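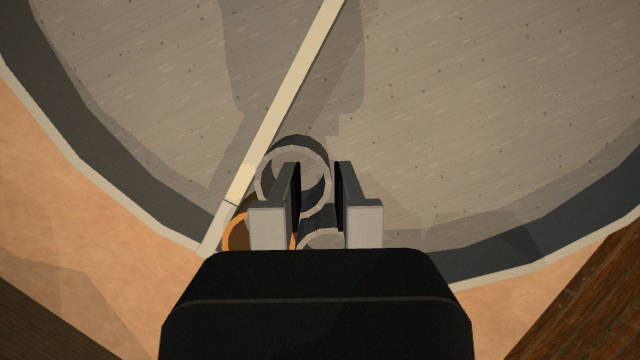 Vutden Variety Relay

61 shares | 3 comments

The Vutden Variety Relay is a yearly stage event in the town of Vutden in which solo performers and small groups pass a single unbroken show from one to the next. Singers, jugglers, comics, magicians, tap dancers and musicians all take part. There are no judges and no scores. The only fixed rule is that the stage may never be empty, so every act has to overlap with the one before it and the one after it, and the overlaps (called "handoffs") are widely loved as the best part of the evening.

The Relay is held each August at the Bognár Hall. It was started by the accordion player and stage director Norbert Antal, who still opens every show.

Origins

Antal had spent years playing between the acts in traveling variety shows, filling the gaps while props were moved and microphones were changed. He noticed that audiences often enjoyed the moments when he was still playing and the next performer had already wandered on. A juggler would fall into his rhythm, or a comic would heckle the accordion. He began to wonder what a show would look like if it were made almost entirely of those moments.

The first Relay took place in the back room of a dance school on Fokden Street. It had 14 performers and a single lamp on a stand. The running order was drawn from a hat an hour before the doors opened, a custom that lasted for the first three shows and is still fondly remembered by people who had to rehearse with total strangers in the hallway. The room held 61 people, and the fire door was left open so that a few more could watch from the yard.

Growth and move to the Bognár Hall

Word spread fast! By its fourth year the Relay had outgrown the dance school and moved to the Bognár Hall, a former grain exchange with a deep stage and a wonderful echo. The hall seats 400, including 200 in the horseshoe balcony, where the regulars like to sit because the handoffs can be seen from above.

The move changed the show in several ways. The deeper stage made room for acrobats and a full tap floor. It also allowed two acts to be set up at once, one in front of the other, so that the second could be revealed by a curtain in the middle of the first. A ventriloquist and a string trio used this to great effect in the first Bognár Hall show, with the dummy slowly turning around to conduct.

Format

A Relay runs for three hours with no intermission. Audience members may come and go as they like, and the lobby bar stays open throughout. Each act has the stage for six minutes, made up of one minute shared with the previous performer, four minutes alone, and one minute shared with the next.

Handoffs fall into a few loose types, and longtime fans have names for them:

Borrow – the incoming performer takes a prop, tune or phrase from the outgoing one and carries it into the new act.

Duel – both acts go on at full strength until one gives way. Tap dancers and drummers are famous for these.

Rescue – the outgoing act pretends to go wrong and the newcomer saves it. Magicians are very fond of this one.

Long goodbye – the outgoing performer refuses to leave and has to be coaxed, carried or sung off the stage.

Performers meet their neighbors in the running order three weeks ahead and plan the shared minutes together. Many lasting partnerships have started this way. The comedy and trombone duo Cendex formed after a Borrow in which a comic walked off with the slide of a trombone, and the pair later toured with a full-length show built on that one joke. 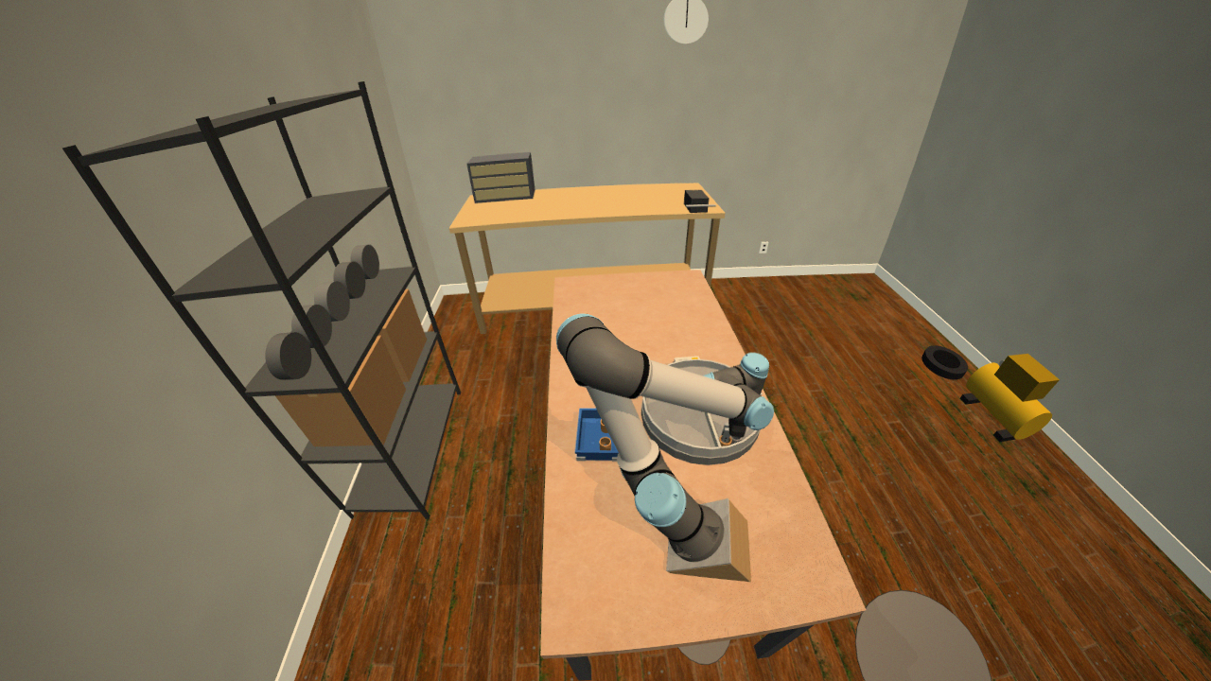
Computer rendering of a jointed robot arm, its wrist over a round tray.

Auditions

Auditions are open to all ages and are held at the hall each spring. Applicants prepare four minutes of material and are then paired on the spot with another hopeful to invent a handoff. The selectors pay close attention to this second part. A dazzling act that ignores its partner will usually lose its place to a modest one that listens well, and that is a large part of the show's charm.

Children under 12 perform in the first hour and are paired with adult acts wherever possible.

The purse

Although there is no winner, the audience awards a purse of 3000 to its favorite handoff. It is always split evenly between the two acts involved. Voting is done with wooden tokens dropped into numbered jars in the lobby, and the rattle of tokens after the last bow has become a much-loved sound of its own. Several pairs have spent the money on making something new together, including a shadow puppet opera and a juggling show for very small children.

Music

The closing number is known as the Gathering. Every performer returns to the stage in running order, each joining the same tune, until the whole cast is playing, dancing or juggling to it at once. The tune is a polka that Antal wrote for the first show. It has been done as a waltz, as a slow blues, and once by a choir of whistlers.

See also
Variety show
Music hall
Open mic
Vaudeville

Last updated Sep 29, 2022

Share this article | 200 likes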